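Support > Desktops > Storage > Ticket 116

Opened by: Lieselotte Meinecke
Handled by: Jenő Szűcs, Culness Repairs
Updated: 13/04/2020

Hello Jenő, it's me again, with the old tower. It drops its second drive after 30 or 35 minutes, then finds it again when I restart, and I do so hate to be a bother!

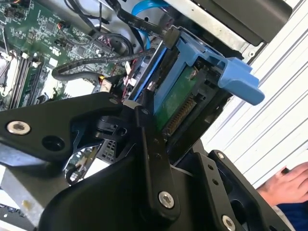

Do I need to copy my files off first?
Please do, before anything else, even if it takes all evening.

Thank you for waiting, Lieselotte. My first suspect is a blue SATA cable, so start there: power off, plug pulled, then press each end home until it sits snugly.

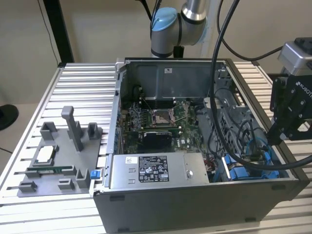

Photo: L. Meinecke / Culness ticket desk

If the drive still wanders off, slide its blue carrier out and back in, and try the cable in another port. Take your time over it, a cup of tea never hurt.
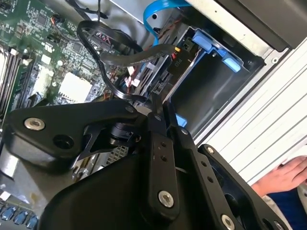 Then leave the machine running for 5 hours with the Malico disk check open and send me whatever it says, long or short. I'll keep the ticket open until I hear from you.

Related tickets
Hulico drive not detected
Calimlim backup stops partway
Fan noise since October

Contact us | © Culness Repairs | Back to top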